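4. Results of the survey in Bolldale

We sent the questions to 36 households in June and asked them to weigh their kitchen waste for 5 weeks. Food scraps were the heaviest part in almost every home, but plastic bags and wrapping took the most space. This was a surprise for our group — we had expected paper.

Two households stopped after the first week, and their numbers are not in the table. The small bins were emptied more often, so their weights are more exact.

For the next survey we would like to include the flats in Vastdale also.
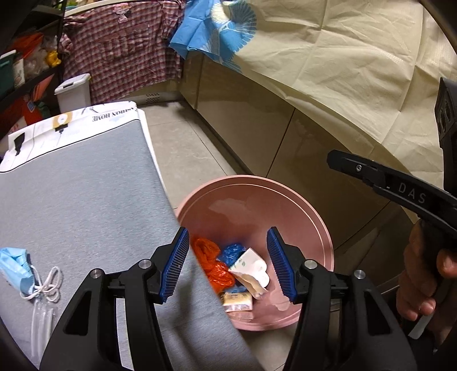 Borghild Isaksson commented on the draft that weight alone is not fair to plastic, and she asked us to add the volume in litres next to each weight.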